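Questions and Answers - Larkley Refill and Dry Goods
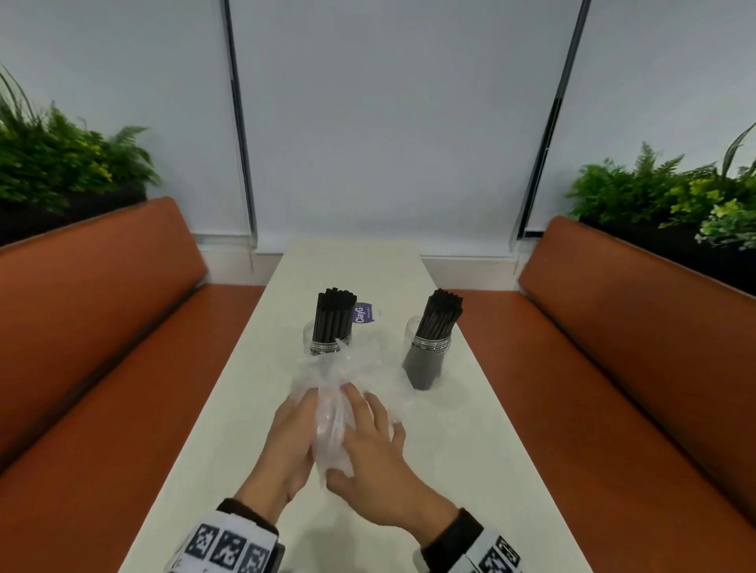
Plastic bag on the table, with two clear jars behind it.

We are a small shop for dry foods, soap and household goods without much packing. You bring your own container, fill it, and pay by weight. These are the questions we receive most often at the counter and by email. If yours is missing, please write to us and we will answer in a few days.

How does the shop work?

First you weigh your empty container on the scale near the door. The scale prints a small label with the empty weight. Please stick it on the side of the container and not on the lid, as lids get mixed up very easily. Then you fill what you want and bring it to the counter. We take away the weight of the container and you pay only for the food.

Which containers can I bring?

Anything that is clean, dry and can be closed. Glass jars, plastic tubs, cloth bags, old yogurt pots, all of this is fine. For oil and vinegar we ask for a bottle with a screw cap. We can not fill a container which is still damp inside, even a little, because flour and sugar will stick and go bad.

Can I reuse plastic bags?

Yes, of course. Many customers bring the same bags for months. Turn the bag inside out, wash it in warm water with a drop of dish soap and let it hang until it is fully dry. Thin bags are good for pasta, beans and nuts. For powder, such as cocoa or icing sugar, a jar is better - the powder stays in the folds and you lose some of it every time.

Please do not reuse a bag that had raw meat or fish in it.

I forgot my containers. What now?

There is a shelf of donated jars beside the scale and you may take up to 3 of them for free. They were washed, but we advise you to wash them again at home before the next use. We also sell paper bags for 20 cents each.

Is there a minimum purchase?

No. If your recipe needs one spoon of cumin, you can buy one spoon of cumin. Our scale at the counter starts to read at two grams. For card payment there is no extra fee.

How do I know the ingredients and the best before date?

Every bin has a card with the ingredients, the country of origin and the date. We recommend to take a photo of the card with your phone, or to write the date on your jar with the wax pencil. The wax pencils are tied to the shelves with string. Please leave them there.

I have an allergy. Is it safe for me?

We must be careful with this answer. We keep nuts, sesame and gluten in separate corners, and each bin has its own scoop. Still, customers fill by themselves and scoops can travel. If your allergy is serious, we suggest that you order from our sealed range, which is packed by Guillot in a separate building and is not opened in the shop.

What is the Casta card?

Casta is our deposit card. When you borrow one of our large glass jars, the deposit is saved on the card, and when you return the jar you get it back as credit. The card is free. If you lose it we can move the credit to a new one, but we need the email address you used to register.

Do you deliver?

We deliver in Larkley and in Walau. Delivery is free for orders over $150. For smaller orders you can collect from the shop after 2 pm. Orders come in paper bags or in Casta jars, as you prefer.

How many products do you have?

At the moment there are 97 in the bins, and the liquids are extra. The list changes a little with the season. In March, for example, we stop the dried apricots for some weeks, until the new ones arrive.

Can you order something for me?

Often we can. The difficulty is that our suppliers sell in large sacks, so we need a few people who want the same thing. There is a request book at the counter. If you see your product already in the book, please put your name under it and do not start a new line.

What do I do against pantry moths?

Put new flour, oats and rice in the freezer for three days, then in a jar with a tight lid. Bags alone will not stop the moths, they eat through thin plastic. If you find moths in something you bought from us, bring it back and we will refund it. Please tell us also which bin it came from so we can check it the same day.

Can children help with filling?

They are very welcome, and the lower bins have the right height for them. The honey tap and the oil taps are for adults only.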